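**Tringate Moated Site: Results of the Earthwork Survey**

The survey of the moated site at Tringate has now been completed, and a full report has been placed with the Lurkthorpe Heritage Trust. The work was carried out to provide an accurate plan of the earthworks before new grazing arrangements come into force in December. Members who attended the spring lecture will recall that the only earlier plan was a sketch made from the road, which left out most of the southern side of the monument. 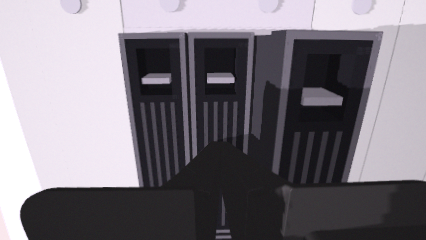

Štěpánka Polák

The site lies on low ground between the Pletow stream and the parish boundary. It consists of a rectangular island enclosed by a broad ditch, with the remains of an outer bank on the north and west. The ditch still holds water along its western arm for most of the year. The eastern arm has been partly filled, probably when the adjoining field was brought under the plow, and is now visible only as a shallow dip in the grass.

The island itself is uneven. A raised platform in the northeast corner is thought to mark the position of the principal house. Stone was noted at the surface in several molehills, together with fragments of roof tile, but no excavation was permitted under the terms of the consent and all loose material was left where it lay. A second, smaller platform against the southern edge may represent a kitchen or a later farm building. The two are joined by a low ridge that could be either a wall line or a path.

The outer bank proved to be better preserved than had been supposed. It was followed for 231 feet along the northern side, where it stands to a good height beneath the hedge, and for 79 feet on the west before it is lost under the modern track. A gap near the northwest corner had previously been described as the original entrance. The survey suggests that this gap is recent, as the bank material has been pushed outward on both sides and lies on top of the present field surface. The original crossing is more likely to have been on the south, where the ditch narrows and a slight causeway can be made out in low light.

Documentary evidence for the site is limited. A manor house at Tringate is mentioned in a grant of land to the Schnyder family, who held property in the district for several generations, and a later rental refers to "the old mote and the orchard within it." The orchard reference is of some interest, for a series of faint parallel ridges was recorded in the western half of the island. These are too narrow and too closely spaced to be the result of ordinary plowing. They agree well with planting beds of the kind known from comparable sites, although a later date cannot be ruled out.

To the north of the monument, and outside the protected area, the survey also recorded a hollow way leading toward Pletow. It is crossed by the modern drainage ditch and had not been noted before. The Trust has asked that the protected area be reviewed so that this feature may be considered for inclusion.

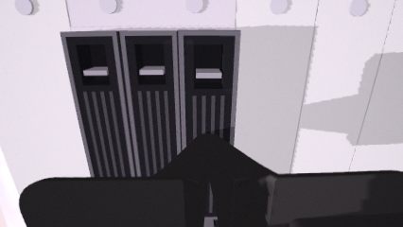
*Three dark panels side by side, with pale knobs above.*

The report runs to 229 pages, including the full set of plans and profiles, and may be consulted by members at the Lurkthorpe reading room during normal opening hours. Copies of the main plan are available on request for the cost of printing. The survey data will be held with the Trust's other records and may be used by researchers on written application.

A guided visit to the site will take place on Sat 19 June, meeting at the field gate on Pletow Lane at 2 p.m. Places must be reserved in advance through the Trust office. The ground is rough and wet near the western arm, and stout footwear is required. Dogs cannot be admitted, as sheep will be in the field. Visitors are reminded that the use of metal detectors on a protected site without written consent is an offense, and that there is no public access to the island outside arranged visits.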